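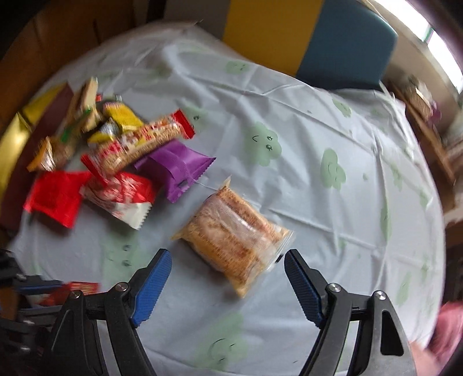

Nappe Undham, bleu-gris pâle

Celle-là, je l'ai mise en vente au catalogue après l'avoir gardée tout un hiver sur ma propre table, et je vous préviens, j'en parle avec un peu trop d'affection. C'est une nappe toute simple, d'un bleu-gris très doux, et c'est exactement ce que je cherchais pour les goûters : dès qu'on y renverse un tas de petits paquets rouges, jaunes ou violets, ça devient gai sans qu'on ait rien décoré !

Chez nous, le goûter du samedi, c'est du vrac. Je pose les sachets directement sur le tissu, les biscuits dorés sous film transparent, la barre à motif quadrillé avec ses deux bouts rouges, et chacun pioche. Pas de plateau, pas de corbeille (j'en ai trois, elles dorment dans le buffet). Sur une nappe à fleurs ou à carreaux, avec tous ces emballages, on ne voyait plus rien. Sur l'Undham, on repère tout de suite ce qui reste.

La matière

Du coton lavé, tissé serré, avec un ourlet cousu tout autour. Elle tombe bien dès la première fois, même si vous êtes comme moi et que le fer à repasser vous fait fuir. J'ai demandé à Elisa Ferraro, qui coud les ourlets à l'atelier Bondari, pourquoi les coins ne rebiquaient pas comme sur mon ancienne nappe. Réponse : les angles sont repliés en onglet et repris à la main. Ça prend un temps fou, paraît-il, et ça se sent un peu dans le prix, je ne vais pas vous raconter d'histoires.

Les tailles

Il y en a deux. La petite fait 130 sur 130, pour une table carrée ou une table de cuisine où l'on tient à quatre en se serrant. La grande fait 211 cm de long sur 150 de large, une longueur bizarre, je sais — c'est la laize du métier qui veut ça. Comptez une bonne retombée de chaque côté si votre table fait moins de 180. Pour une table ronde, je conseille plutôt la petite, posée en pointe, c'est plus joli que ce qu'on imagine.

L'entretien

Machine à 40, avec des couleurs proches. Les miettes de biscuits feuilletés, on les secoue par la fenêtre et on n'en parle plus. Le chocolat fondu demande un passage au savon avant lavage, et surtout pas d'eau chaude tout de suite (je l'ai fait, j'ai encore l'auréole). Au premier lavage elle perd presque 3 cm en longueur, c'est déjà compté dans les dimensions que je donne. Pas de sèche-linge si vous voulez garder le bleu tel quel.

Vos retours

Réjean MacLeod m'a écrit qu'il la trouvait plus grise que bleue dans sa salle à manger au nord. Il a raison, elle change pas mal selon la lumière : plutôt bleue près d'une fenêtre, plutôt grise le soir sous une lampe. Si vous hésitez, demandez l'échantillon, je vous envoie un carré de tissu de 15 cm par courrier.

Siriporn Saithong, elle, en a pris deux grandes pour les fêtes d'école et les met bout à bout. Elle me demandait si on pouvait les avoir en plus long. Pas pour l'instant, mais j'ai posé la question à l'atelier et j'attends leur réponse pour septembre.

Livraison et stock

Il me reste 13 grandes au moment où j'écris, et un peu plus de petites. Elles partent pliées dans du papier de soie, sous deux jours ouvrés. Les serviettes Song, dans le même coton, se commandent à part, par lot de quatre. Pour un échange de taille, gardez la nappe non lavée et écrivez-moi avant de la renvoyer, que je vous mette l'autre de côté.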